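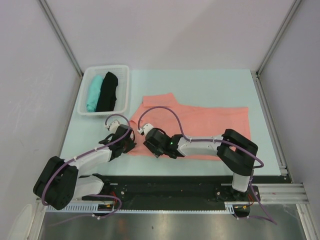 **Subject:** Re: [wulham-list] The two mixes of Clarncombe
**Date:** Wed 11 February

Hello everybody,

I've been meaning to answer this one properly since it came through, and then the boiler went and my sister came to stay, so please forgive the delay. I'm leaving the whole of the earlier message in because I know several of you only get the digest and lose the thread (I do too, half the time!).

> Dear list,
>
> I picked up a second copy of Drolto's *Clarncombe* at a record fair, mostly for the sleeve, as mine has a ring worn right through the front. I put it on while I was making dinner and stopped dead in the middle of the title track. The electric piano solo is longer. It doesn't fade where I expect it to, and there is a whole passage after it where the bass drops out and you can hear somebody hitting what I take to be a cowbell, quite far off.
>
> Both copies are on Wulham, both have the same green label, and the catalog number on the spine is identical. The only difference I can find is in the writing in the run-out on side two, where my old copy has a little star after the number and the new one doesn't.
>
> Has anyone else got this? Was there a remix at some point, or did I simply get lucky with an early pressing? And which one were they working from when they did the CD? I don't own the CD and would rather not buy it just to find out.
>
> With thanks, and apologies if this was all settled years ago.

No apology needed at all. It did come up once, before the list moved to its present home, but the old archive is gone and I don't believe we got very far with it then.

First things first: yes, there are two mixes, and I have both of them on the shelf behind me as I type. The one without the star is the earlier. I'm fairly sure of that, because I bought mine new in the week it came out, from the shop by the bus station, and it has the long piano solo and the cowbell. I played that record until I knew every breath on it. When a friend lent me hers a good while later I thought her turntable was broken, since the track seemed to run out of steam just as it was getting to the good part.

What I've always understood is that the band mixed the album themselves at Buschmann, at night, after the paying customers had gone home, and that Wulham weren't happy with how side two sounded next to everything else on the radio. So somebody went back in and tidied up. I can't prove this. It was told to me by a man at a merchandise table, and you all know how much weight to put on that. But it does fit what's on the record. The drums on the star pressing are drier and much closer, the synthesizer has been pulled to the middle, and the whole thing sounds more like a rock album with some jazz chords in it than the other way about.

Side one, as far as my ears can tell, is the same on both. I sat with the headphones on and swapped back and forth on the opener until the cat left the room, and I couldn't find any difference beyond a bit more surface noise on the one I've worn out.

Side two is another matter:

- The title track loses the end of the piano solo and the whole cowbell passage. It fades on the star copy and comes to a proper stop on the other.
- "Low Water" has the guitar doubled on the later mix. On the early one it's a single line, a touch out of tune, and I love it dearly.
- The short unaccompanied bass piece sounds the same on both, though the gap before it is longer on mine.
- The closer runs in 7 either way, naturally, but on the star copy there's a hand clap or something like it laid over the riff so you can find the beat. I suppose it was meant kindly.
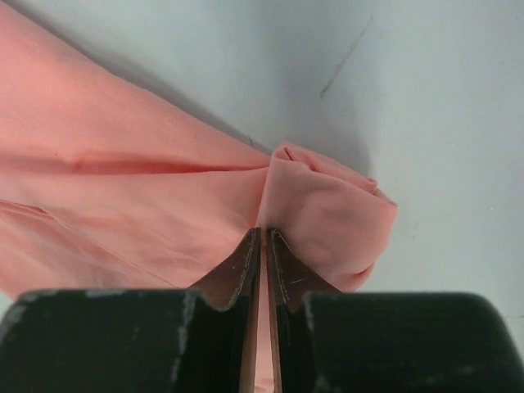
*Pink cloth with a long crease across it.*

As for the CD, I do have it, so you can keep your money. It's the later mix all the way through, faded title track included, and somebody has been rather heavy with the treble. The booklet doesn't mention any of this. It reprints the back cover so small that I had to take it over to the window, and it still spells the bass player's surname the wrong way.

I should say a word about which one is better, because I know I'll be asked. My heart is with the early mix, and I'd be lying if I told you that had nothing to do with being the age I was when I first heard it. The later one is clearer. You can follow what the left hand is doing on the electric piano, and the brass on the closer doesn't turn into soup the way it does on mine. If I were playing the album to someone who had only ever heard the big American fusion records, I might even start them on the star copy. But I'd want them to come back for the cowbell — it's such a lonely sound, way off at the back of the room, and then the whole band comes in on top of it.

What I'd love to know is whether the cassette used the early mix or the late one. I never owned it, and I've only ever seen it in its case. Tapes were often made up from whatever was lying to hand, so it could be either. If yours still plays, would you have a listen to the end of the title track and let us all know? Fade or full stop, that's all we need.

Also, if anyone has a copy from outside the country, please look at the run-out on side two before you do anything else. I have a feeling there may be a pressing with the star and the long solo both, which would upset everything I've just written, and I'd be delighted.

I can make a transfer of the early title track for the original poster to compare, though it will have to wait until March, when I get my good cartridge back from the repair man. Write to me off-list if you'd like it.

Warm wishes to all, and do wrap up, it's bitter out there,

your list archivist (such as the archive is)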